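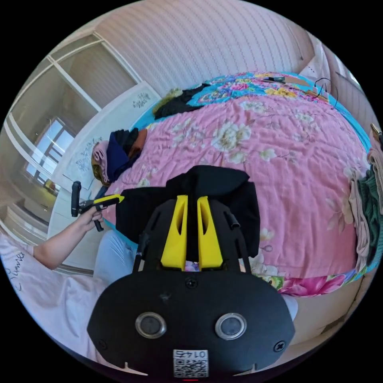 The quota was 22 folds before lunch and Harish Raju had done nine.

He squeezed the trigger. Let go. Squeezed again. The black cloth came up off the pink quilt a little and slid back down, and he said a word his mother wouldn't of liked.

"Slow," said the phone on the dresser. Not a person, the app. Irnel had put the voice in over the winter, some update, and now it told you Slow or Good or Repeat. Mostly Repeat.

Before this he'd worked the folding tables at Ginwood, the big laundry out past the bus yard. Hotel sheets, hospital gowns, towels by the ton. Eleven years. He could do a fitted sheet in the time it took to ask him how. Then in January the Jenura line came in, two long machines under plastic, and the tables got pushed back against the wall, then sold. They kept Thampi because Thampi could fix a jam. They kept the drivers. Everybody else got a meeting, and in the meeting a woman with a nice coat said there was home work for people with good hands. Paid by the clip.

Good hands. He thought about that a lot. You took the good hands and you put a claw in each one.

Squeeze. Lift. Left corner to right corner. The yellow fingers met and held this time.

"Good," said the phone.

Ten.

Sheela came in for her scarf, looked at the bed, looked at him.

"Are those my clothes?"

"They're practice clothes."

"Those are my clothes, Harish."

"They want variety. I already did mine." He had. He'd done his own shirts so many times the collars had gone soft. "You get them back folded."

"I had them folded."

She pulled the scarf out of the pile on the left side, which meant he had to reset the whole thing, and she went out again humming. Front door. Keys. Then just him and the fan.

Eleven. Twelve was a Repeat. Twelve again.

Thampi had called last night, late, sounding like he was standing in the parking lot. The Jenura was fine on sheets, he said, fine on towels. Flat stuff. But the hospital had started sending the gowns with ties again and the machine just balled them up, balled them up and spat them in the bin, and there was one girl now whose whole shift was the bin. Pulling out balls. Folding them by hand, on a card table.

"A table," Harish said.

"Little one. From her house I think."

"What do they pay her?"

Thampi told him. It was less than it used to be, but it was hourly.

"They say the next update fixes it," Thampi said. "They're waiting on the examples."

And neither of them said anything for a bit. A truck backing up on Thampi's end – that beep.

So that was in his head now, every clip. He'd sent in 3,618 of them since he started, the app kept the number at the top like a score in a game. Sleeves, pant legs, pillowcases. Somewhere in there was probably a tie gown, or close enough to one. A robe. He'd done a robe in the first week, took him 63 tries, and he'd been so proud he made Sheela come watch.

He wondered if the girl had a stool. They never let you have a stool.

Squeeze. The cloth dragged. He shook his wrist out, started over. The trick was you didn't grab the edge, you grabbed just in from the edge, then let the weight pull it straight. Somebody had showed him that his first week at Ginwood, an old man, Paulo, dead now. He'd never once said it out loud to the phone. He'd only done it, over and over, where it could see.

He put the grippers down on the quilt. Folded the black cloth with his fingers, four seconds, square as a book.

"No tool detected," said the phone. "Repeat."

He picked up the phone and called Thampi, who answered on the first ring, machines going behind him.

"That girl," Harish said. "With the bin. Ask her does she need somebody on the other side of the table."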